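Skoner opens second packing line for small parcels

2024-12-08

Mail-order firm Skoner has added a second packing line at its Kongkaew site to handle orders sent in plastic mailing bags. Each station has a table beside the conveyor, with a crate for the bags and a scale within reach.

The line is planned for up to 2,000 parcels a day. The older one handles 900. 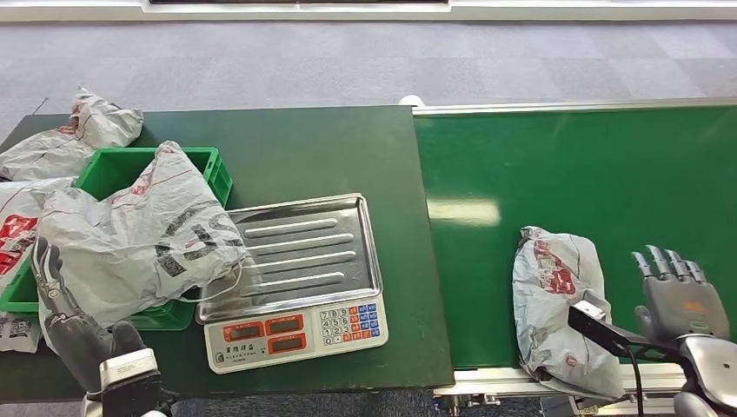

Chiamaka Mohammed, who manages the site, said boxed orders will stay on the first line until February. Deliveries to Eltel pickup points are not affected.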